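From: Remedios Llorente
To: small-automation list
Date: July 6, 2020
Subject: Re: Vastia arm on trial

Florencio Esteban wrote:
> Vastia say their arm will handle mugs and beans out of the box.
> 15 days' trial, 150 a month after. Worth a go?

I'd keep your money for now. "Handle" is doing a lot of work in that leaflet.
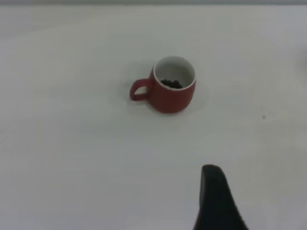
My questions to Vastia in May were simple: how many spills in 21 runs, and who resets the table after each one? I got a brochure back. Iñaki asked as well and got the same brochure.

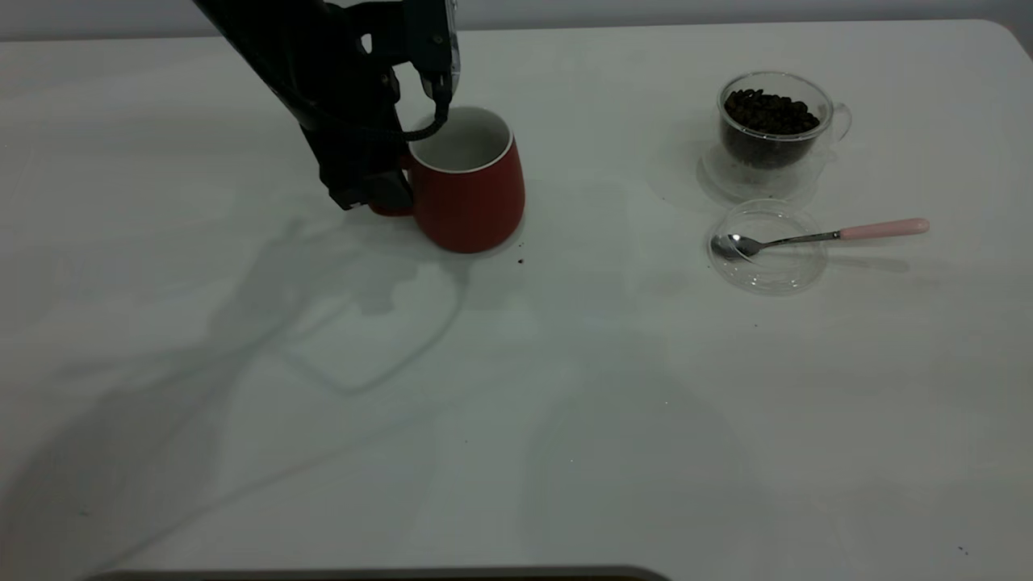 Gripper on the mug handle, glass cup of beans to the right.

Holding a mug by its handle is fine. I want to see the pouring, with our cups, before I sign anything. Has anyone on the list paid past the trial?

Remedios

2 comments | 0 shares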